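Simulation faults FAQ: why did the white arm go through the bread?
Last updated in January

I've had the same handful of questions ever since I posted the clip of my kitchen sim going wrong, so I've put them all on one page. If yours isn't covered, leave it in the comments and I'll get to it when I can (Saturday mornings, usually, with a coffee).

What went wrong, in plain terms?

The white arm was meant to reach over the counter, stop above the loaf and come down gently. It did the reach, skipped the stop and drove its wrist straight through the crust and into the marble. Then the physics noticed two solid things were in the same place and shoved them apart as hard as it could. The loaf left the kitchen through the ceiling. I laughed, and then I felt a bit sick, as the same motion file was queued up to go on a real arm the following week.

Was anyone hurt, or anything broken?

No, it all happened inside the simulator, which I run in a package called Pristus. The only real casualty was my evening. I'm still treating it as a safety fault though, and I'd ask you to do the same if you've downloaded my files.

What caused it?

Two things, and either one alone would have been fairly harmless. The first was the collision shape on the bread. I'd scaled the loaf up so it was easier to see while I was testing, and the visible model grew but the invisible shape the planner checks against stayed at its old size. So as far as the planner knew there was a little bun sitting there and plenty of free air above it.

The second was the force limit. I'd set it to 8 newtons in the scene file, but the arm controller reads its own settings file, and that one still said 200. I had no idea the second file existed until I went digging!
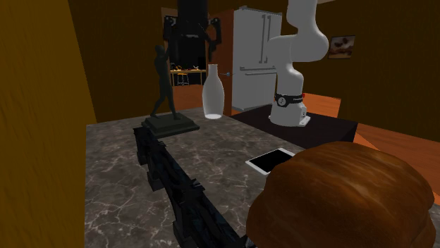 I found the mismatch by turning on the collision overlay, which draws all those hidden shapes as green wireframes. If you only take one habit from this page, please make it that one. It's in the View menu and it takes a second.

Which versions are affected?

Any copy of my kitchen scene before build 376. I fixed the loaf and moved the force limit into one place in that build. If you made your own objects in an older copy, the fix won't touch them, so you'll need to check those yourself.

How do I check my own objects?

Load the scene, pause it before anything moves, and switch on the overlay. Click each object in turn and see whether the green outline hugs it. If there's a gap, or the object pokes out through the lines, right-click and choose Rebuild Shape. Then save under a new name – I've overwritten a good scene with a bad one more than once.

Thin, awkward things are the worst for this. Anything long with lots of jagged bits tends to get wrapped in one big box, and the arm will refuse to go near it. Annoying, but at least it errs the safe way.

Why didn't the emergency stop kick in?

It did, just too late. The stop watches for a spike in joint torque, and it needs to see the spike for several steps in a row before it believes it. I'd slowed the checks down to make the sim run faster on my elderly laptop. The log shows the stop firing 135 milliseconds after first contact, by which time the wrist was well into the worktop. I've put the checks back to full speed and bought more memory.

Does this affect the black two-armed robot as well?

It uses a separate planner, from Darkeo, and that one reads the visible model directly, so the loaf problem doesn't apply. The force limit problem might. I've gone through its settings and they look fine to me, but I've only run it slowly so far and I wouldn't call it tested.

Can I run the old motion file on real hardware if I'm careful?

Please don't. I know somebody will say they've got one hand on the stop button, and I've said it myself. A hand isn't quick enough. Delete the old file, download the new one, and run it at the lowest speed with nothing on the table and everybody standing well back.

Did you report it?

Yes, I wrote it up for the Horrocks forum, with both settings files and the full log attached. A couple of people there had hit the same thing with scaled-up mugs. One suggestion was to have the scene refuse to load if the two force limits don't match, and I'm working on that now.

What's still not fixed?

The fridge door. Its handles have collision shapes but they don't move when the door opens, so the arm bumps into handles that aren't there any more. It's on the Wastach bug list under my username if you want to follow along.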